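Slow Play Is a Scheduling Problem

February 11, 2023

Every winter the pace-of-play argument comes back, and every winter it is conducted as a question of manners. Players dawdle. Players plumb-bob three-footers. Players should be ashamed. I have come to think the manners account is mostly wrong, and that it survives because it costs a golf club nothing to believe it.

A golf course is a queue with eighteen servers in series. Each hole takes a certain time to clear. The slowest hole, usually a par 3 of some length, sets the rate at which groups can come off the course. If groups are sent out faster than that hole can pass them, a line forms, and it gets longer until the tee sheet has a gap in it. None of this depends on anyone's character.

Take Drundska, where I play most of my golf. The fourth is a 198-yard par 3 over a hollow. A foursome of mid-handicap players needs close to 12 minutes to play it, from the first tee shot to the flag going back in, when they are moving along properly. The starter sends groups at intervals of eight. By mid-morning there are two groups on the fourth tee and another in the fairway of the third. The ranger then drives out and asks the group on the green to hurry, and that group, having waited for everyone in front of it, resents the request.

The remedy is to widen the interval. At Visser, a municipal course twenty miles east, they went to twelve-minute gaps last April and kept them through the season. The club logged 2,721 rounds in the trial period. Of the rounds timed from first tee to last green, 1,174 came in under four hours and fifteen minutes, a time the course had rarely seen on a busy morning. Players were given no lectures and no timing cards. The signs asking for ready golf stayed up, as ignored as before.

The objection is revenue. Wider intervals mean fewer groups per hour, and a manager can read that loss straight off a spreadsheet. It is partly an illusion. If the fourth hole can pass only five groups an hour, selling seven and a half times an hour on the first tee does not raise the capacity of the course. It moves the waiting from the parking lot to the fairway. The early groups get a good round, and the late ones pay the same fee for a worse one and may not finish in the light.

There is a smaller objection, that skilled players want fast greens and long rough and that these should not be given up for pace. I agree in part. Green speed matters less than people claim. Rough matters a great deal — a ball search of three minutes on a bottleneck hole is paid for by every group behind. Cut the rough on the slow hole, leave it elsewhere, and most of the effect is had cheaply.

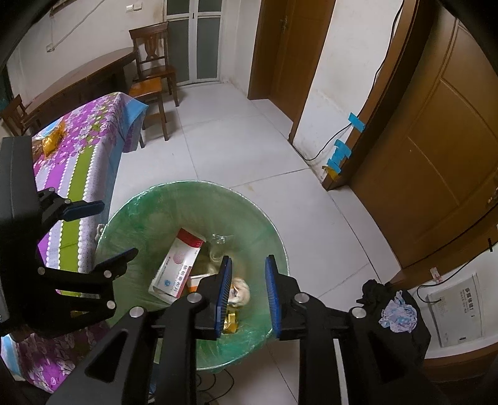 Kagiso Mnguni wrote in to say that I let players off too lightly, that a group which has lost a full hole on the one ahead is slow whatever the interval, and that at Mandero the same few members account for it every time. The point is fair. A wide interval leaves slack, and a truly slow group will use it up. I would still fix the interval first. Until the sheet is workable, a ranger has no means of telling the slow group from the group that is stuck behind it, and a penalty handed to the wrong one does damage that lasts all season.

After that, enforce whatever you like.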